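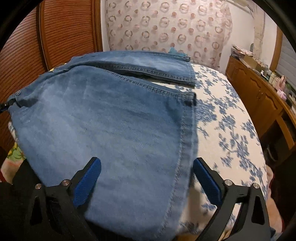
How to check the sources in a political exposé

You have finished a 400-page book about a crooked ministry and you are furious. Good, that was the author's plan. Before you press it on your relatives, spend an evening at the back of it, where the notes live.

1. Pick 4 claims that made you gasp. Write down the page numbers. If you gasped at everything, have some tea and start again.

2. Find the note for each one. Some publishers hide notes by chapter with no numbers, just a few words of the sentence in bold. Use two bookmarks and keep your temper.

3. Sort what you find. Court papers, contracts and minutes go in one pile, newspaper stories in another. "Private conversation with the author" gets a pile to itself, and it will be a tall one.

4. Follow the newspaper stories back. I did this with Ikemmont, a paperback on prison contracts, and two of its most alarming notes led to the same column, which quoted the author.
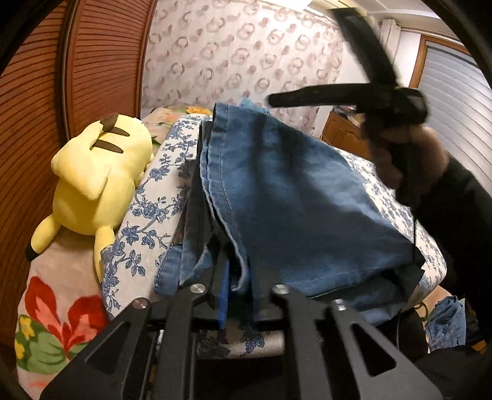
A reader objects that step 4 is unfair on older books, as half the links in the notes have died by the time the paperback comes out, and suggests trying the library's newspaper archive before calling anyone a fraud.

Fair enough. Try the archive first, and allow roughly 100 minutes, most of them spent resetting your library password.

5. Read the acknowledgements. Anyone thanked warmly there who also turns up as a hero in chapter six deserves a second look.

6. Pencil your findings inside the cover, then lend the book out.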